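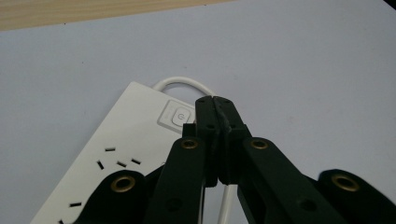

Unit 5: Branch Circuits and Extension Loads

5.1 Scope
This unit covers load calculation for general-purpose outlets in small offices. Overcurrent devices are treated in Unit 6. Bring the Erka load tables to both sessions.

5.2 Connected load
The connected load on a circuit is the sum of the rated power of all equipment supplied by it. A power strip adds outlets. It does not add capacity. The limit is set by the lowest-rated part in the chain: breaker, wiring, receptacle, strip or cord.

5.3 Current from power
For a resistive load, I = P / V. A 676 W heater on a 120 V supply draws 5.63 A. For loads with a power factor below 1, divide the result by the power factor.

5.4 Continuous loads
A load expected to run for three hours or more is treated as continuous. Size the circuit at 125 percent of the continuous current. A 20 A breaker therefore carries no more than 16 A of continuous load.

5.5 Problems
Use the floor plan of the Pringle annex.
(a) Find the connected load on each circuit.
(b) Mark every circuit with a continuous load above 16 A.
(c) Repeat (a) with the heater moved to circuit 6.

Reading: Nodel course reader, chapter 5.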